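Carnet d'atelier — août, 14 h
par Mared Pugh
3 commentaires · 11 partages

Reprise des mesures sur la carte Follness, deuxième révision. Rhydian l'a déballée ce matin et je n'ai pas réussi à attendre la fin du café pour la brancher. Je note tout dans l'ordre où c'est venu, avec mes ratures mentales, et on fera propre plus tard (ou pas).

Rappel pour ceux qui n'ont pas suivi : la première révision décrochait dès qu'on demandait plus de deux flux en parallèle sur le contrôleur mémoire. Elle ne plantait pas, elle ralentissait sans prévenir, avec des latences en dents de scie, très jolies à tracer et parfaitement inutilisables. Ruritz nous avait parlé d'un problème d'arbitrage, moi je penchais pour l'alimentation. On avait parié une tarte aux prunes.

Banc : alimentation de labo Böttcher, la vieille, celle dont le bouton de tension saute un cran sur deux. Sonde différentielle sur le rail cœur, thermocouple collé sur le dissipateur, ventilateur coupé pour la première série puis remis. Logiciel de charge : Iris, branche de test, compilée hier soir avec les options habituelles. J'ai désactivé la mise à l'échelle automatique de la fréquence pour ne pas courir après deux lièvres.

Premier essai, un seul flux, 600 itérations. Rien à signaler, les temps sont groupés comme je n'en avais jamais vu sur cette famille de cartes. J'ai relancé en pensant que j'avais oublié d'activer la charge. Non, elle tournait bien ! Deuxième passage identique, troisième aussi.

Ensuite quatre flux. C'est là que l'ancienne carte s'effondrait. La nouvelle marque une petite hésitation au démarrage, le temps que les tampons se remplissent, puis elle se cale et ne bouge plus. J'ai poussé jusqu'à 4000 itérations en gardant l'œil sur le rail : l'ondulation reste sage, avec un creux bien visible à chaque changement de phase mais qui se referme tout seul. Rhydian dit que c'est la nouvelle inductance. Moi je dis que c'est surtout le plan de masse qu'ils ont enfin élargi sous le connecteur. On va pouvoir se disputer longtemps, il faudrait une carte avec l'un et sans l'autre.
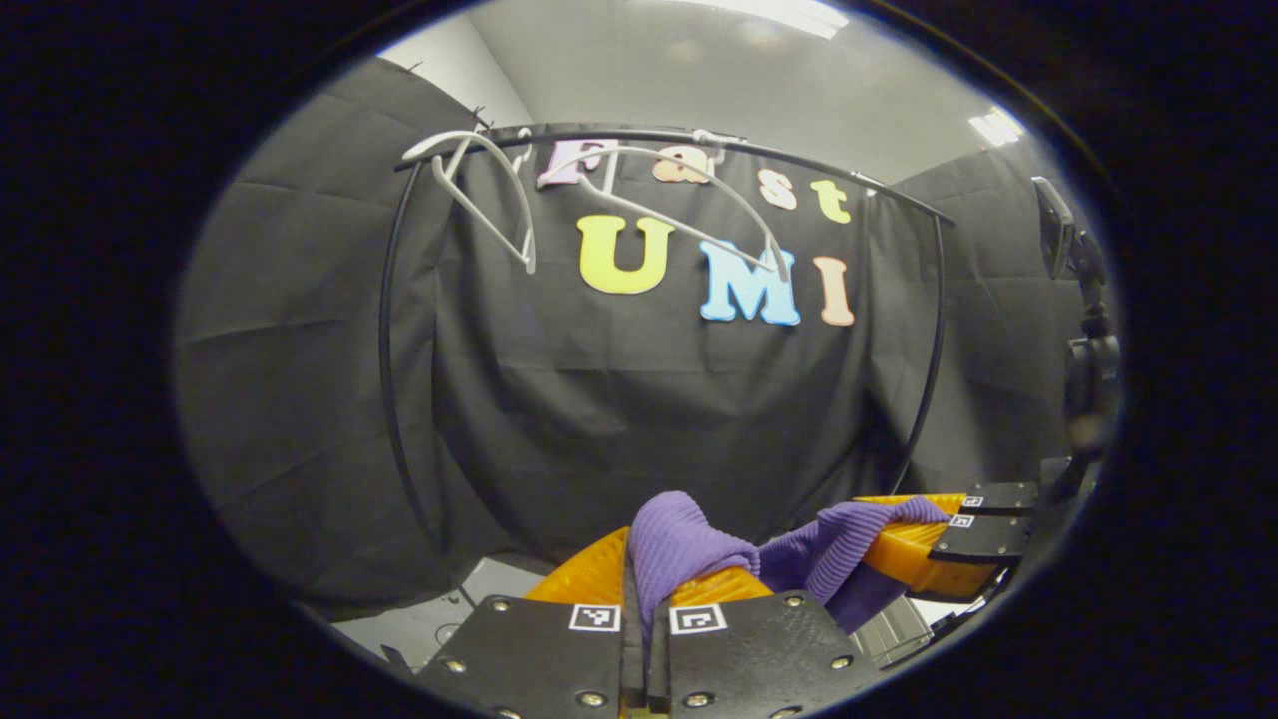 Portant noir et cintres blancs devant le fond noir.

Passage à huit flux après le déjeuner. Ventilateur remis, sinon le dissipateur monte trop vite et on mesure la thermique au lieu du contrôleur. Un décrochage, un seul, au milieu de la série. J'étais toute contente de l'avoir attrapé à l'oscilloscope, mais la base de temps était beaucoup trop large et on ne voit qu'un trait épais. À refaire avec un déclenchement sur le front descendant. Je l'avais pourtant écrit sur un papier collé à l'écran.

Côté Iris, une chose à corriger avant de comparer quoi que ce soit avec les chiffres de Ruritz : le compteur de cycles est lu avant la barrière mémoire, alors que dans leur outil il est lu après. L'écart est minuscule à un flux et franchement gênant à huit. J'ai déplacé la lecture, relancé les séries courtes, et la courbe s'est lissée d'un coup — un vrai plaisir à regarder. Les anciennes séries gardent leur étiquette, je ne les efface pas, mais merci de ne plus les citer.

Essayé aussi, par curiosité, de rallumer la mise à l'échelle de fréquence. La carte descend par paliers, très proprement, et remonte sans dépassement notable. Sur la première révision on entendait presque les régulateurs souffrir. Je n'ai fait que 11 cycles complets, c'est trop peu pour conclure, mais ça donne très envie de continuer.

À faire :
- refaire les huit flux, bonne base de temps, capture longue
- demander à Ruritz le schéma à jour du rail auxiliaire (le nôtre a encore l'ancien condensateur)
- série de nuit, plus de 14 heures, ventilateur à vitesse fixe
- remplacer le cordon rouge de la Böttcher, il chauffe à la fiche
- pousser le correctif du compteur sur la branche principale, Rhydian relit

Ajout de Rhydian, 17 h 40 : relu, c'est bon pour moi, j'ai seulement renommé une variable. J'ai regardé ton décrochage et il tombe juste sur le rafraîchissement de la mémoire, ce qui va plutôt dans le sens de l'arbitrage. Prépare la tarte.

Réponse de Mared : un seul événement ! J'attends la série de nuit. Je la lance en partant, l'écran reste allumé, merci de ne pas toucher au bouton de tension.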